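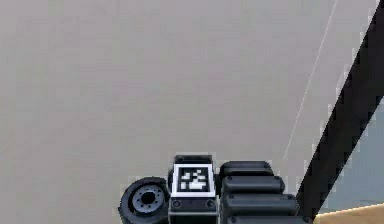

*Render: Jelle Van Leeuwen*

## Holgura bajo puerta y caudal de extracción en baño interior

**jvanleeuwen** escribió:

Abro hilo nuevo porque el de Honau se ha ido a las calderas y no hay quien lo siga.

Vivienda con extracción mecánica de flujo simple. Admisión por aireadores en dormitorios y salón, extracción en cocina y en baño interior sin ventana. La caja es una Dernard de caudal autorregulado, instalada en enero. La medición en la boca del baño con la puerta abierta es correcta. Con la puerta cerrada el caudal cae y la hoja se pega al marco lo suficiente como para notarlo al abrir.

El instalador sostiene que la boca está sucia. La he desmontado y limpiado y la lectura no cambia. Mi hipótesis es que falta sección de paso bajo la hoja: al colocar la tarima nueva encima de la antigua, el nivel subió y nadie recortó las puertas.

Preguntas:

- ¿Recorto la hoja o pongo rejilla?
- ¿Tiene sentido dejar la holgura igual en todas las puertas, o solo en la del baño?

**cota_cero** escribió:

Recortar. La rejilla en hoja te deja paso de luz y de ruido a la altura de la cara o de los pies, según dónde la pongas, y en una puerta maciza hay que cajear bien para que no baile el marco de la rejilla.

Antes de cortar, mide la holgura en el centro y en los dos extremos. Si el suelo tiene caída, la hoja que libra bien cerrada puede rozar a medio giro. Y pregunta obligada: ¿hoja maciza o alveolar? En la alveolar, si te comes el listón inferior, hay que volver a encolar uno.

**jvanleeuwen** escribió:

Maciza las del pasillo. La del baño no lo sé con seguridad, por el peso diría que no.

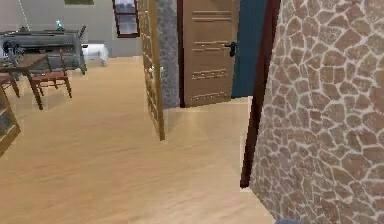
*Pasillo: puerta con manilla negra, a la derecha el muro de piedra.*

El premarco no se tocó en la reforma. Las tapetas se cortaron por abajo para meter la tarima, así que la junta perimetral queda escondida y no me sirve como referencia de cota.

**Surnitz_Sur** escribió:

No estoy de acuerdo con cortar sin más. El recorte inferior funciona mientras nadie ponga una alfombrilla al otro lado, y en un baño siempre acaba habiendo una. Además, la sección útil no es ancho por altura libre: hay pérdida en la entrada, en la salida y por el propio espesor de la hoja, que trabaja como un conducto muy aplastado.

Yo repartiría el paso. Una parte abajo y otra en el cabecero, quitando el burlete superior o rebajándolo. El burlete Barbieri que montan muchas puertas de catálogo sale tirando de una esquina, sin herramienta, y vuelve a entrar si te arrepientes.

**cota_cero** escribió:

Quitar el burlete superior es dejar la puerta golpeando contra el marco. Y la sección que ganas es poca, porque el aire tiene que dar la vuelta al galce. Sobre el papel queda muy bien.

**Surnitz_Sur** escribió:

He dicho rebajar. El golpe lo absorben los dos burletes laterales. Lo tengo así en casa y no golpea.

**jvanleeuwen** escribió:

Vuelvo con datos. Misma boca, mismo anemómetro con campana, extractor en la misma posición:

| Puerta del baño | Caudal (m³/h) |
|---|---|
| Entornada | 100 |
| Abierta del todo | 106 |

Entornada quiere decir apoyada en el resbalón, sin encajar. Cerrada no doy cifra: la aguja oscila y no me fío de la lectura. La diferencia entre entornada y abierta es pequeña, lo que para mí descarta la boca y el conducto. El problema está en el paso.

Respecto a la alfombrilla, tomo nota, pero el baño queda con la tarima corrida hasta el fondo y la alfombrilla iría junto a la ducha, lejos del umbral.

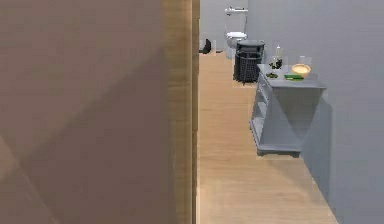
**mdelrío** escribió: Falta un dato, que es cuánto da la extracción de la cocina mientras mides el baño. Si las dos bocas cuelgan de la misma caja, al estrangular una sube la otra, y el equipo puede estar compensando sin que te enteres. Repite la tabla con la boca de cocina tapada y luego con la boca libre — y con los aireadores de los dormitorios en la misma posición en ambos casos.

**cota_cero** escribió:

Cierto, aunque eso no cambia el diagnóstico. Si la hoja se pega al marco hay depresión en el baño, y la hay porque no entra aire.

**mdelrío** escribió:

Cambia cuánto hay que cortar. Lo cortado no se repone.

**jvanleeuwen** escribió:

Mido otra vez antes de tocar la hoja. Pruebo primero lo del burlete superior, que es reversible, y si se queda corto descuelgo la puerta y recorto por abajo con sierra de incisión y guía. Subo la tabla nueva cuando la tenga.

**Surnitz_Sur** escribió:

Guarda el burlete en plano. Si lo enrollas coge la forma y luego no asienta en la ranura.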